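How do you keep a fluffy blanket from going flat and crunchy?

Posted by Jistmont_Jo

I bought a big plush throw in October and it was heaven for the first month. I've washed it 4 times since then and now parts of it feel matted, kind of like an old stuffed animal. I use warm water and regular liquid detergent, then dry it on high. My water is pretty hard too. Is there any way to bring it back, or is it done for?

Ladi Bassey

Oh, I feel your pain! Heat is your problem – plush is usually polyester and the tips of the fibers sort of melt together on high. Wash cold, half the detergent, skip the softener completely (it coats everything) and dry on the lowest setting you've got. I take mine out halfway, give it a really good shake and brush the flat spots with a soft pet brush. My white one has been through this more times than I can remember and it's still a big fluffy mound on the bed.

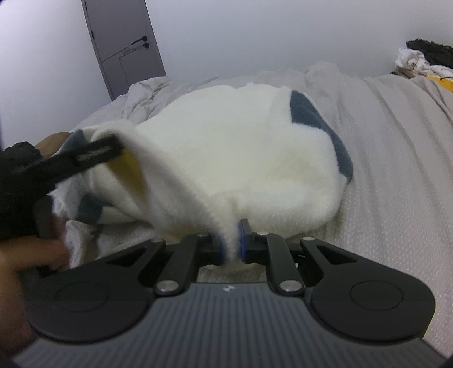

Osagie would add half a cup of white vinegar to the rinse, and says it did more for the crunchy feeling than any amount of brushing. Worth a try with hard water, I guess, but check your washer manual first.

drerkton26

just buy a new one, they're cheap

Trastik

Melted tips won't come back all the way, sorry. You can get it softer though. I line dry mine and then do ten minutes on air fluff with a couple of dryer balls. Also wash it by itself – mine picked up so much towel lint I'm still pulling it out.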